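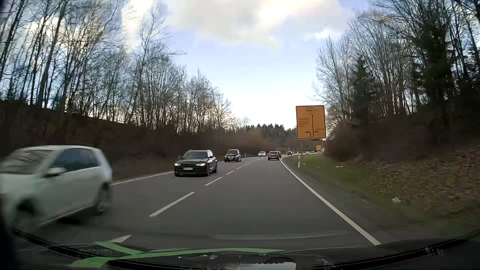
# The slow part of a fast drive

Solid-state drives are sold on their peak write speed, and for most of the day that is the speed the owner gets. Opening a game, saving a document, or unpacking a small archive will not move a modern drive out of its fast mode. The peak figure stops applying when a single write is larger than the drive's cache, and large writes have become ordinary. A new game with its high-resolution textures can be bigger than the cache on a mid-priced drive. So can a folder of raw video, or the image file from a full backup.

We set out to measure what happens after that point on three drives that cost close to the same: the Pamau, the Skorneo and the Yip. All three use flash that stores several bits in each cell. All three set aside part of that flash to run with one bit per cell, where it is much faster, and move the data to its final form later, when the machine is idle. They differ in how much flash they set aside and what they do when it runs out.

## What the cache does

Writing one bit to a cell means setting the charge to one of two levels. Writing four bits means hitting one of sixteen, with narrow gaps between them, and the controller has to place the charge in small steps and check its work. The flash is the same in both cases. The time per cell is very different.

A drive with a fixed cache keeps a set amount of space in one-bit mode for its whole life. A drive with a dynamic cache borrows from whatever is free. On an empty drive the dynamic design looks far better, with a cache several times larger. As the drive fills, the borrowed space shrinks, and the buyer who tested it on the first day will see a different product a year later.

Some drives combine the two, with a small fixed area that is always there and a dynamic one on top. The Skorneo works this way. The Pamau is fixed only. The Yip is dynamic only, and it also has no memory chip of its own, so it keeps its address table in a small part of the computer's main memory.

## Method

Every drive was tested in the same desktop, in the slot wired directly to the processor, under the same flat aluminum heatsink with a new thermal pad each time. The room was held at 22 °C. The operating system ran from a separate drive.

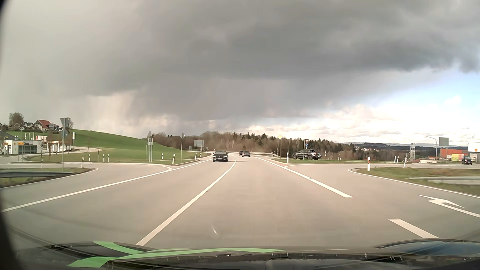 The load came from Dudel, a small open-source write tester that logs throughput once a second and fills the target with data that cannot be compressed. That last point matters for older controllers, some of which squeeze data on the way in and report speeds that no video file would ever reach. Taner Erdem, who maintains Dudel, advised us to turn off the operating system's own write buffer as well. Leaving it on adds a tall spike to the first seconds of the log, and the spike is a reading of the computer's memory.

Each drive was wiped with the secure erase command, left idle for an hour, and then written from end to end. We repeated the run with the drive already 90 percent full. Between runs the drive was powered but untouched, so that it had time to move data out of the cache. Three passes were made in each state, and the middle one is reported.

## Empty drive results

The Pamau held its rated speed for the first 100 GB and then dropped in a single step to 900 MB/s. It stayed there until the drive was full. The line in the log is almost flat, with a short dip at regular intervals where the controller appears to update its address table. Of the three, it has the smallest cache when empty and the easiest behavior to plan around.

The Skorneo kept going for much longer before its first drop. After that it fell in two stages. In the first, it wrote straight to the multi-bit flash at a speed a little below the Pamau's. In the second, it had to write new data and fold old cache data at once, and throughput was cut in half again. It recovered for a few seconds at a time whenever a block of cache came free, so the log for this stage looks like the teeth of a comb.

The Yip had the largest cache by a wide margin and the slowest speed after it. At the bottom of its curve it was slower than the mechanical hard drive we use for archives. The drop came late in the run, and a review that stopped at a third of the capacity would have missed it.

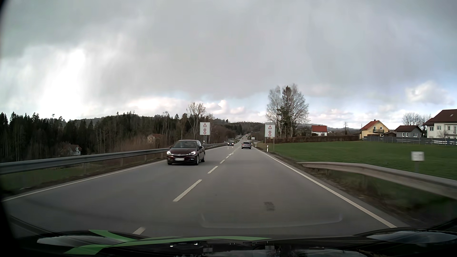 **Su-chen Lau**
*Storage Editor*

## Nearly full results

Filling the drives changed the order. The Pamau's log from the second test can be laid over the first with no visible difference until the space runs out. The Skorneo lost its dynamic cache almost completely and fell back on its fixed one, which is small but recovers quickly. For short writes with pauses between them, it still felt like a fast drive.

The Yip had close to nothing left to borrow. Its fast period lasted a few seconds, and after that the controller spent most of its time moving existing data to make room. Read speed suffered too. A game loading from the Yip while a download was being written to it took more than twice as long to reach the menu as it did on an idle drive.

Heat played a smaller part than we expected. None of the three reached its throttling point under the heatsink. With the heatsink removed, the Pamau did, because it is the one that keeps working hard for the whole run. The Yip ran coolest in every test. Its flash was the bottleneck, and the controller was waiting on it.

## Reading a spec sheet

Few makers print the speed after the cache. Kuo-hua Au, who designs controller firmware under contract, told us that the number is known inside every firm and is left off because it depends on the batch of flash, which can change during the life of a model. He suggests looking at the endurance rating and the flash type together. A low rating on four-bit flash usually goes with slow direct writes.

Capacity is the other guide. A larger version of the same drive has more flash chips, and the controller can write to them in parallel, so both the cache and the speed behind it tend to rise. The smallest size in a range is often the weakest, and the headline speed on the box is often measured on the largest.

Free space helps any drive with a dynamic cache. On the Yip, clearing a quarter of the capacity and leaving the machine idle overnight brought back a usable fast period. The same treatment did nothing for the Pamau, which had nothing to regain. Drives in external enclosures may need a check that the trim command is passed through the bridge chip. Two of the four enclosures we tried did not pass it, and a Skorneo in one of those stayed slow after its files had been deleted.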